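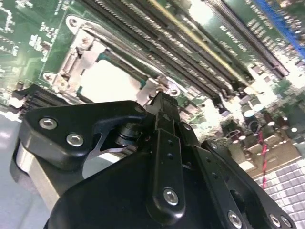

Help wanted on the Wednesday bench at Likeo

I run the refurbishing bench at Likeo, the computer reuse workshop on Keogh Road, and I'm looking for one more pair of hands. It's a paid job, one long day a week, Wednesdays from half nine until five with a proper lunch (the bakery next door is very good and very bad for me).

Most of what we get is old office kit. Right now I've got 49 desktops stacked up from Drarero, who cleared out a whole floor and sent us the lot, cables and all. Each one gets opened up, dusted, checked over and either put back together for a new home or stripped for parts. We got 400 machines out of the door last year and I'd love to beat that – but I can't do it on my own!

You'd be doing things like taking coolers off and cleaning up old thermal paste, swapping memory, changing the little coin batteries and sorting screws into the right pots. There are always more screws than pots. You'd also label things, write down what you took out of what, and now and then ring a school or a club to say their computers are ready.

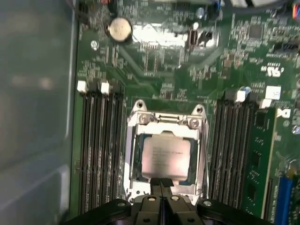 Processor and memory slots on a green motherboard, with the coin-cell battery above.

You don't need a certificate. If you've built your own PC, or mended your nan's, that'll do nicely. I'd like someone patient, with decent eyesight (or decent glasses) and no great urge to force things that won't go in. Memory slots are where beginners usually get heavy-handed, so we'll spend your first morning on those, using boards that are only fit for scrap anyway.

The bench is at sitting height and there's a lift from the car park. Some of the cases are heavy, but there's a trolley, so tell me if lifting is a problem and we'll work round it. Tea is free. Biscuits are by rota.

To apply, drop a note in at the Likeo counter or post it to us at Lultska Yard, Keogh Road. Half a page is plenty – tell me what you've taken apart, and whether it went back together. I'll ring everyone back, and you're welcome to come and have a look at the bench before you decide.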